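Edley Shoreline Museum to Open Shell Gallery in August

EDLEY – The Edley Shoreline Museum will open a permanent gallery devoted to seashells and the people who study them this August. The gallery will display 401 specimens from the Praltier Collection, most of which have been in storage since the museum moved to its present building.

The collection was assembled over 60 years by members of the Praltier family and later given to the museum. It includes whelks, cowries, scallops and cone shells, along with the handwritten notebooks in which each find was recorded.

"These shells came to us with their stories attached," said Zuweira Annan, director of the museum. "Visitors will be able to read where a shell was picked up, what the weather was like and who was there. We are very pleased to put them back in public view."

The gallery occupies two rooms on the ground floor. The first covers how shells grow and how scientists tell related species apart. The second holds the notebooks and a study table where school groups may handle selected pieces under staff supervision.

Selvaraj Wickramasinghe, curator of natural history, led the work of cleaning and relabeling the specimens. Several names in the original records had fallen out of use and were checked against current references – a task that took over five months.

Admission to the gallery is included in the general museum ticket. School visits may be booked through the education office, headed by Eylül Eren. The museum opens daily at 10 a.m.

Media contact: Elif Naz Keskin, Press Office, Edley Shoreline Museum

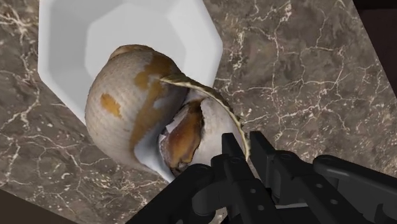
Large spiral seashell in a white dish. Computer rendering.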